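Pruleo notebook — box pose and hand contact, shelf recordings
2019-07-24
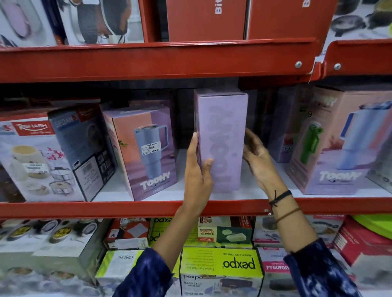 Middle shelf, both hands on the plain lavender box. Left thumb on the face, right hand round the side.

Good day on the tracker! The new contact head now labels left and right hands separately, and it copes far better with tall boxes than the old one did. On stills like this the old build kept merging the two hands into one blob and then put the grasp centre somewhere in the cardboard.

The lavender box is a lovely hard case. Hardly any texture on it, only faint embossed lettering in the same colour, so the feature matcher finds next to nothing on the face. Then right next door there is another lavender box with a green tumbler printed on it, and the segmenter wants to glue the two together. I switched the face fit from matched points to edges plus a box prior and the outline snapped into place. Very pleased with that.

Numbers from the Tromel machine, same split as before:
clips run: 280
clips where the box fit drifted off: 11 (was 123 with the matcher)
depth crop margin: 20 pixels, leave it alone for now

Still wrong: printed pictures. The tumblers and the clothes iron on the packaging come back as real objects with their own poses, and the planner then dutifully steers round them. Clukura has a flatness check that ought to kill these — fit a plane to the depth inside the mask, and if it fits well, hand the mask to the parent box. I tried it by hand on a few masks and it looks promising.

The red shelf lips are a gift, by the way. Long, straight, strong colour. I'm using the upper and lower ones to get the shelf opening, and the planner takes its pull-out direction from that. Watch out where the upper beam meets the next section at the bolts, though. The neighbour runs at a slight angle and the line fit will happily average the two if you let it. I now split at the joint.

To do
Port the flatness check, behind a flag
Rerun the 11 bad ones with the joint split on
Ask for write access to the Piątek store, my results are sitting in /tmp again
Move the viewer off the old plotting code before October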